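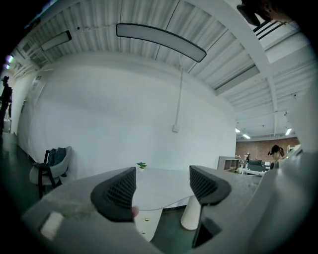
The main room at Ullthorpe, with the white ribbed ceiling.

Flivov music player: progress report to the Nusness fund
20 May 2026
By Shalini Nigam

Scope of this report

The report covers work on Flivov from January to the present. Flivov is a free music player for phones and desktop computers that plays files the listener already owns. The grant pays for two parts of it: the library scanner, which reads a folder of audio files and sorts them into albums, and offline sync, which copies a chosen part of that library to a phone. Work on the streaming radio screen is paid for separately and is left out.

Library scanner

The new scanner is complete and has been the default in test builds since early spring. It replaces the old one entirely. The old scanner trusted the album tag on each file and grouped by that alone, so two different albums called "Greatest Hits" were merged if they sat in the same folder tree. The new one groups by folder first, then by album artist, then by album title, and only falls back on track artist when the album artist field is blank.

We measured it against the reference library, a set of 716 albums with hand-checked listings. The set leans toward compilations, live recordings and classical box sets, where tags are worst. After the last round of fixes, 15 albums are still grouped incorrectly. Most of these are classical sets in which the composer has been entered as the album artist on some discs and the conductor on others. We could force a match on the set title, but in testing this joined unrelated recordings of the same symphony, and the change was backed out.

Scan speed is acceptable on solid-state drives. On network drives it is still slow for the first scan. Later scans read only the files whose date or size has changed. Cover art is now stored once per album and no longer once per track. The artwork cache is smaller as a result, although we have not set a size limit for it, and one is needed before release.

Offline sync

Offline sync works between desktop and phone on the same home network. A listener marks albums or playlists on the desktop, and the phone fetches them the next time the app is open. Interrupted copies resume from the last complete track. Partial tracks are discarded.

Open problems:

- Playlists that contain a deleted file stop syncing at that point. A fix is written and under review.
- Play counts made on the phone are sent back correctly, but skipped tracks are sometimes counted as played.
- Gapless playback fails on synced copies of some older compressed files. The encoder delay value is lost when the file is copied with re-encoding turned on. With re-encoding turned off, playback is correct.
- Storage warnings appear too late. The phone should check free space before the copy starts. At present it checks after each album.

The gapless fault is the most serious of these, given how much of the test library is live recordings. Urmila Ahuja has traced it to the step that writes the new file header, and the repair is scheduled ahead of the other three.

Listener testing

The test group stands at 62 people. Each was asked to install the test build, scan their own music and send back the error log. Logs contain file counts and error codes, with no track names or folder paths unless the tester chose to add them.

The most common complaint was about sorting. Artist names that begin with "The" were filed under T on the phone and under the second word on the desktop. Both now ignore the article, with a setting to change this. The second was that the shuffle button on an album page shuffled the whole library. This was a fault in the button and has been corrected.

Several testers asked for lyrics display. It is outside the grant and we have not started it. The scanner does keep any lyrics text it finds inside a file, so the data will be there if the feature is approved later.

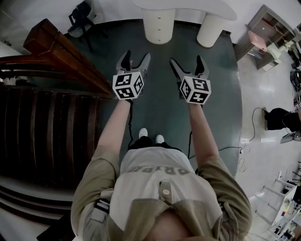
Changes to the plan

One item has moved. Automatic tag repair, code name Gautam, was due to go out with the scanner. It will now follow as a separate update. Gautam suggests corrections to misspelled artist names and missing years, and writes them to the file when accepted. Writing to a listener's files carries more risk than reading them, and the undo function is not finished – a change can be reversed only while the app stays open. We want undo to survive a restart before anyone outside the project uses it.

The move does not affect the budget. Time set aside for Gautam testing has been used for the sync faults listed above.

Work for the next period

1. Repair gapless playback on re-encoded copies.
2. Release the playlist fix and correct the skip count.
3. Move the storage check to the start of the copy.
4. Set a limit for the artwork cache.
5. Finish permanent undo for Gautam and test it on copies of the reference library.
6. Publish version 2 of the desktop app.

Item 6 depends on items 1 to 4. It does not depend on Gautam.

Decision requested

We ask Nusness to confirm that Gautam may be delivered as a separate update under the existing grant. The revised schedule is in the shared folder, with the error log summary.

Contact: Shalini Nigam, Flivov, Ullthorpe | © Flivov | Back to top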